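3.2 Service de collecte évalué

Le service examiné dans cette section est commercialisé par Pleria sous le nom de Meesuk. Il comprend un ensemble de captation porté à la tête, une application de dépôt et un lot de séquences égocentriques de manipulation, livrées avec leurs annotations temporelles. L'offre s'adresse aux équipes qui entraînent des politiques bimanuelles et ne disposent pas d'un parc de télé-opération suffisant. La version évaluée est celle du 2024-11-01 ; les versions antérieures, dont le schéma d'annotation diffère, n'ont pas été prises en compte.

Le lot remis contient 3087 séquences réparties en 23 familles de tâches. Nous nous limitons ici à la famille « rangement sur étagère », retenue pour trois raisons : les deux mains y travaillent souvent en même temps, les objets sont presque identiques entre eux, et le support de départ (au sol) se trouve à une hauteur très différente du support d'arrivée. Ces conditions mettent en difficulté les estimateurs de pose de la main, en particulier lorsque l'avant-bras masque une partie des objets restants. La consigne transmise à l'opérateur tient en une ligne et n'impose ni l'ordre des prises ni le nombre d'objets saisis à la fois.

Les annotations fournies distinguent cinq phases : approche, saisie, transport, dépose, retrait. Chaque main reçoit sa propre piste, ce qui permet de représenter les saisies décalées. Le format d'échange est celui de la bibliothèque Wilteder, lisible sans conversion par notre chaîne de traitement. La figure 4 donne deux vues issues de la famille retenue.

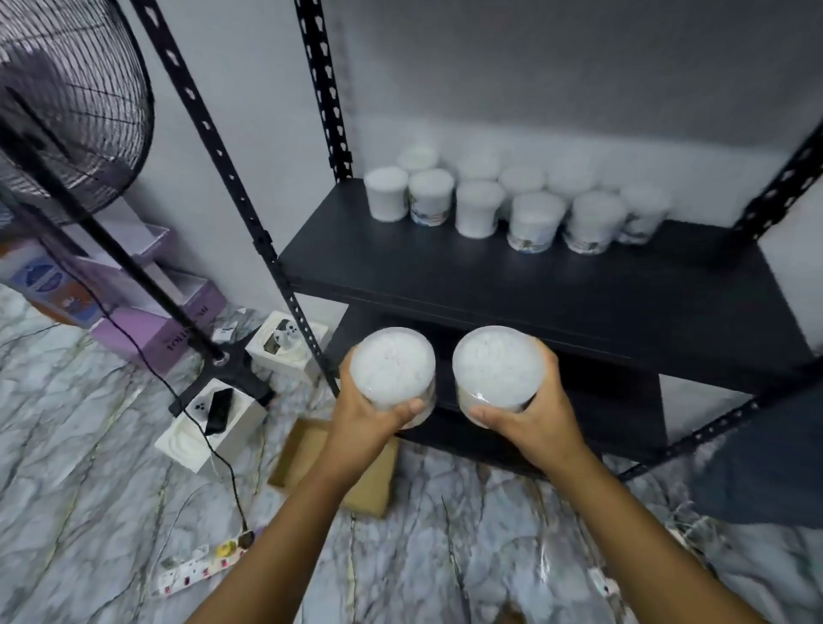
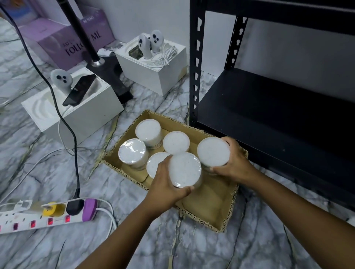 Figure 4. Manipulation bimanuelle de récipients cylindriques, vue égocentrique. Dans les deux vues, chaque main tient un récipient ; l'étagère métallique noire et le plateau en carton sont visibles.

3.3 Protocole d'évaluation

Nous avons mesuré trois grandeurs. La première est l'écart entre les frontières de phase livrées et celles d'une annotation de référence établie par deux annotateurs indépendants, les désaccords étant tranchés par un troisième. La deuxième est la continuité de l'identité des objets, c'est-à-dire la capacité du suivi à conserver la même étiquette pour un récipient entre la saisie et la dépose. La troisième est le taux de rejet au contrôle d'entrée, calculé sur les critères de netteté, d'exposition et de présence simultanée des deux mains dans le champ.

Un sous-ensemble de 21 séquences a été annoté intégralement à la main. Ce volume est faible, mais il couvre les configurations qui nous intéressent : objets debout ou couchés, prises latérales ou par-dessous, présence d'objets étrangers à la tâche au voisinage de la zone de travail. Aucune séquence n'a été écartée pour cause d'encombrement. Les appareils, boîtes et câbles laissés au sol font partie des conditions d'usage annoncées par le fournisseur et constituent un test utile pour la segmentation.

À titre de comparaison, les mêmes séquences ont été traitées avec l'outil Duvham, utilisé dans notre laboratoire depuis juillet pour la pré-annotation. Les deux chaînes reçoivent les mêmes fichiers, sans recadrage ni correction de distorsion.

3.4 Observations

Les frontières de saisie livrées par Meesuk sont cohérentes avec la référence lorsque les doigts enveloppent le flanc du récipient. L'accord se dégrade pour les prises par-dessous, dont l'instant de contact est masqué par la main elle-même. Dans ces cas, la piste annotée marque en général le début du transport et non le contact, ce qui raccourcit artificiellement la phase de saisie. Duvham présente le défaut inverse et déclenche la saisie dès que la main recouvre l'objet.

Le suivi d'identité reste le point faible du service. Les surfaces transparentes et leurs reflets perturbent l'appariement, et la ressemblance des objets ne laisse guère que la position comme indice discriminant. Les permutations se concentrent sur les passages où les deux mains sont proches l'une de l'autre. Elles n'affectent pas l'apprentissage d'une politique conditionnée par la seule image, mais elles rendent les pistes d'objets inutilisables pour un planificateur symbolique sans relecture.

Le contrôle d'entrée, enfin, n'appelle pas de réserve majeure. Le champ de la caméra couvre correctement le travail au niveau du sol, à condition que l'opérateur incline la tête. La documentation mentionne ce point sans préciser d'angle, et nous recommandons d'ajouter une vérification automatique avant le début de l'enregistrement.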